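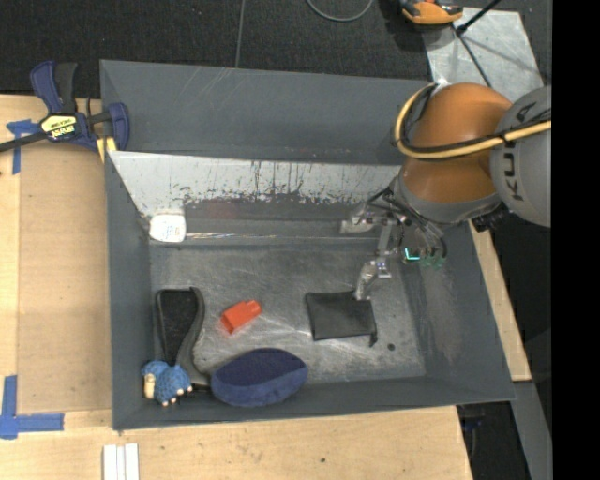
Support / Voter Roll and Counting / Open tickets

Subject: Ward totals for Alberg not matching after upload
Product: Pondalex tally module
Opened by: Raimonds Butkienė, deputy returning officer, Orkell
Priority: High

Thursday, 8:40 pm
We uploaded the results of the council by-election from all 11 polling places. The ward total on the public page is 40 votes lower than the sum on my paper sheets. I have added the sheets two times and my colleague did it also, with the same result. Please advise before we declare.

8:55 pm, reply from Hildegard Hamann, support
Thank you, Raimonds. Please open the import log and tell me if any polling place has status "held". Please do not upload again yet, it can make double entries.

9:10 pm
One is held: Juška Hall, postal votes, second batch. It has 40 ballots, so this is the missing number. The message says "batch exceeds register". I do not understand it, the register for this place was corrected in April.

9:25 pm, Hildegard Hamann
The module still reads the old register. Go to Settings, Registers, choose the April version and press Apply. Then release the held batch by hand. Two officers must sign in for this step.

9:50 pm
Done. The batch was released and the ward total is now the same as on paper. The turnout figure still shows 100 per cent for Juška Hall, this cannot be correct.

10:05 pm, Hildegard Hamann
The turnout is calculated again every 20 minutes. Please check it once more and write to me if it stays.

10:20 pm
Turnout is normal now. I will keep the ticket open until the recount period is finished.

Status: Waiting on customer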